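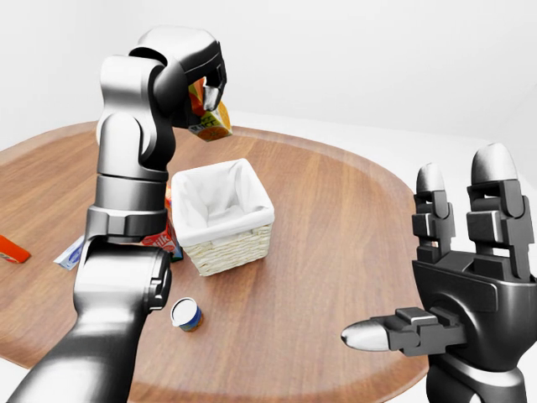 Placement planning in the Brenum stack rejects valid goals whenever the container has soft walls. The planner treats the cloth liner of the basket as rigid, so a juice carton held above the table has no admissible descent. Of 53 trials, 24 ended in a planning timeout.
H. Kabbaj

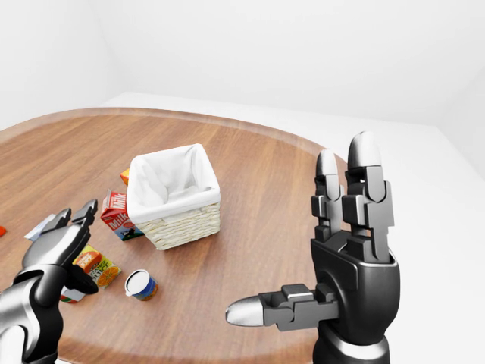 Basket task, both hands in view.

venetti_ctrl wrote:
I must disagree. The liner mesh is adequate; the collision margin is set too high.

E. Morelli wrote:
The margin was reduced in January without effect. Please attach the planner log.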